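Über uns

Wir sind Nimard, ein kleines Geschäft für Getränke und haltbare Lebensmittel aus Asien, mit einem Probierraum im hinteren Teil des Ladens. Sie finden uns in Multudberg, Janjuastraße 98, im Erdgeschoss. Der Eingang ist vom Hof.

Wie es angefangen hat

Gegründet wurde Nimard von Sunita Malhotra und Kenneth Salazar. Wir beide haben vorher bei der Großhandlung Esex gearbeitet, Sunita im Einkauf und Kenneth im Lager. Dort wurden die Waren nur auf Paletten verkauft, und oft kamen Leute an die Rampe, die eine einzige Flasche haben wollten. Wir mussten sie wegschicken. Im Februar haben wir dann den Mietvertrag für den Laden unterschrieben, und am 27. April 2022 war die Eröffnung. Das Regal an der linken Wand war an diesem Tag noch nicht fertig, die Ware stand teilweise in Kartons auf dem Boden.

Heute führen wir 112 verschiedene Getränke. Dazu kommen Nudeln, Reis, Soßen und Tee.

Der Tisch

Im Probierraum steht ein heller Holztisch, und an diesem Tisch entscheiden wir über das Sortiment. Jede neue Sorte wird zuerst hier geöffnet und aus Bechern probiert, von uns und von den Kunden, die gerade da sind. Wir fragen nach Süße, nach Geruch und danach, ob man ein zweites Glas davon trinken möchte. Die Antworten schreibt Sunita in ein Heft. Was nicht gefällt, bestellen wir nicht wieder - auch wenn die Flasche sehr schön ist.

Und schöne Flaschen gibt es viele. Eine blaue mit weißem Schraubverschluss trägt zum Beispiel kleine weiße Sterne oben an der Schulter und große chinesische Schriftzeichen auf schwarzem Grund.
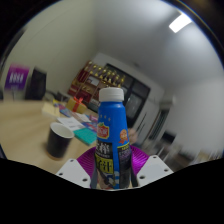 Etiketten und Übersetzung

Viele Kunden können die Schrift auf der Verpackung nicht lesen. Wir kleben deshalb auf jede Ware ein deutsches Etikett mit Zutaten, Allergenen und Herkunftsland. Wenn Sie auf einem Etikett einen Sprachfehler finden, sagen Sie es uns bitte. Deutsch ist für uns beide nicht die Muttersprache, und wir sind für jede Korrektur dankbar.

Probierabende

Einmal im Monat laden wir zu einem Probierabend ein. Es gibt 10 Plätze, mehr passen nicht um den Tisch. Die Termine hängen an der Ladentür und man kann sich an der Kasse anmelden. Kinder sind willkommen, für sie stellen wir die Sorten ohne Koffein bereit.

Bestellen und abholen

Was wir nicht im Regal haben, können wir in vielen Fällen besorgen. Bringen Sie am besten die leere Verpackung mit oder ein Foto davon - der Name allein hilft manchmal nicht weiter, weil er auf Deutsch verschieden geschrieben wird. Telefonisch erreichen Sie uns während der Öffnungszeiten unter der Nummer 2578 (Ortsnetz Multudberg). Einen Versand bieten wir zurzeit nicht an.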